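Sitside Stand 2, reviewed after a month on the work table

The Sitside Stand 2 is a desktop organizer in white plastic: one vertical pole, a short side arm partway up, a curved flat base and a round cup. Sitside sells it as a place for keys, a phone and whatever else comes out of a pocket at the door. I bought mine from Stulletier in April.

Assembly is one screw. The pole seats in the base with a slight twist and showed no play afterward. Weight on my kitchen scale is 404 g, and the listing says 700. I asked the shop about the difference. Amna Siddiqui at Stulletier replied that 700 is the shipping weight.

The cup has a thick rim, and a flat object stands in it with a slight backward lean. Narrow items rattle. The base does not slide on laminate in normal use, but a hard pull on the arm will tip it.
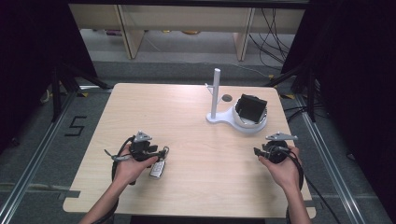 The arm is the weak part. A single car key on a split ring hangs from it without trouble. A full bunch swings against the pole and leaves gray marks, which came off with dish soap. A longer arm with an upturned end would fix this. The older Myung holder has one, at the cost of a wider base.

Recommended for one set of keys and one flat object. For a household of four, look elsewhere.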